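This site uses cookies to remember your reading position. Accept | Manage settings

Print this page | E-mail this page

Chapter 5
When the Record Is Wrong: Tracking Faults in Hand-Held Grippers

Most people's first idea of a robot failure is a loud one. An arm swings too far, a joint seizes, something gets dropped from a height and everyone jumps. Those failures are real and we shall come to them in Chapter 6. But some of the most interesting faults in robotics make no noise at all, and I have to confess that they are my favourites! They sit inside a recording that looks perfectly good, and they wait there until a machine tries to act on it.

The Drollow case is a lovely one to begin with. Drollow was a small teaching project set up to gather 400 recordings of people doing simple table tasks: stacking cups, moving them apart, setting them upright. The people worked with a gripper in each hand, and the position of each gripper was worked out from the square patterns printed on the cube behind its jaws. A program found the squares in the video, measured how large and how slanted they appeared, and from that calculated where the cube must be in space. Do this for every image in a recording and you have a path, and a path is something a robot arm can follow.

By August the recordings were finished and every one had passed its check. The arm was given its first task, which was to reach for a cup and lift it. It went down smoothly, closed its jaws on thin air beside the cup, rose again and carried nothing at all across the table with great care. It did the same thing on the next try, and the next. On the fourth it struck the table top hard enough to trip its own force limit and stop.

Before reading on, think about where you would look first. Would you suspect the arm, the program or the recordings? Write your answer down, with a reason, and keep it by you as you work through the chapter.
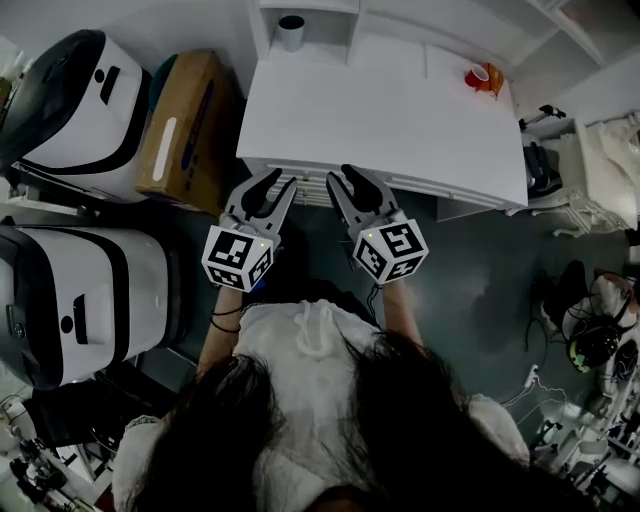
Figure 5.1 Two hand-held grippers with marker cubes, held just in front of the work table.

The students at Drollow suspected the arm, and it is hard to blame them. The arm was the thing they could see misbehaving. They spent most of a week checking its joints and its home position and found both in good order. Next they played one recording back on the screen, with the calculated path drawn over the video, and there it was. For most of the task the drawn path sat neatly on the gripper. Then the wrist turned, and the path jumped sideways and stayed there for 20 images before hopping back.

What had happened? A flat square seen at a steep slant is a tricky thing to measure. There are often two different tilts that would look almost the same to the camera, and a small error in finding the corners is enough to tip the program from one answer to the other. When several faces of a cube are in clear view, they settle the matter between them. When the wrist turns, or an arm or a lock of hair comes between the camera and the cube, the program may be left with a single slanted face and has to choose. Sometimes it chooses badly.

The check should have caught this, and the reason it didn't is the part I find most exciting. It asked only whether a marker had been found in each image. It never asked whether the gripper could possibly have moved that far between one image and the next. A jump no human hand could make was passed as sound, because every box had been ticked.

There is a safety side to this as well. The arm stopped when it struck the table because somebody had set a force limit. Suppose a hand had been resting there. An arm following a bad path has no notion that the path is bad, and it will follow it with exactly the same confidence as a good one. At Drollow the rule was changed that same month: any new path is now run at low speed with no one inside the arm's reach, and one person stands at the stop button throughout.

In this chapter you will learn to:

- explain how a position is worked out from a printed marker
- spot a jump in a recorded path, both by eye and from the numbers
- write a check that tests movement as well as visibility
- plan a safe first run for a path you do not yet trust

You will need squared paper, a ruler and the Kildale practice recordings, 3 of which contain faults. I shan't say which!

5.1 Where Is the Cube?

Cut a square of card and hold it at arm's length, facing you. Now turn it slowly about its upright middle line and watch the width shrink while the height hardly changes. Stop halfway, close one eye, and ask yourself which side edge is nearer to you.

Print this page | E-mail this page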